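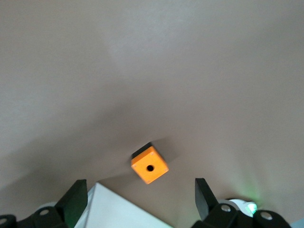
Call for Election Day Observers: Ruria Regional Council Vote

We would love to have you with us. The people of Ruria go to the polls this spring to choose a new regional council, and Lirna, our nonpartisan election watch group, is putting together its team of short-term observers. If you have ever stood in line to vote and wondered what goes on at the long table where the ballots get counted, this may be just the thing for you, and you certainly don't need to have done it before!

We plan to cover 80 polling stations, from the big school halls in the Wan district to the village reading rooms up in the hills, where the stove may or may not be lit (bring a sweater). Observers work in teams of 2, and we try hard to pair a newcomer with somebody who has been through at least one count already.

What you would be doing

You would arrive before the doors open, watch the sealing of the ballot box, and stay through the voting, the count and the signing of the results sheet. It is a long day and there is a good deal of sitting. You fill in a short form at set times and phone your regional desk if something looks wrong. You don't argue with poll workers, you don't give advice to voters, and you don't touch a ballot, even one that has fallen on the floor.
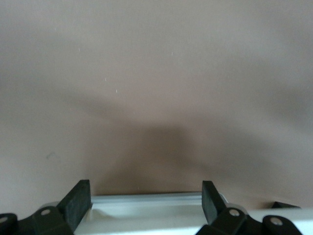 Training takes one evening and one full morning. The evening is about the law, and we have trimmed it quite a bit after the comments we got last time. The morning is a practice count with made-up ballots, some of them filled in very strangely indeed, and people tend to enjoy it more than they expect to. You need to come to both.

Who can apply

Anyone aged 18 or over who is not a candidate, a party employee or a member of a campaign team. Party members are welcome to ask us first, as it depends on the role. You should read the local language comfortably. A driver's license is a great help for the hill stations, so please mention it if you have one.

We cover travel and meals and pay a flat 100 for the day, in local currency, within two weeks of getting your forms back. We still have 49 places open, most of them outside the city.

How to apply

Write a few lines about yourself, tell us which district you live in and whether you could travel, and send it to Leszek Żak, our observer coordinator, by 7 May 2025. Paper letters are fine too and can be left at the front desk of our office in the Stanex building, second floor, any weekday until five. Leszek answers everybody, though in a busy week it may take him a few days, so please don't worry if you don't hear back right away.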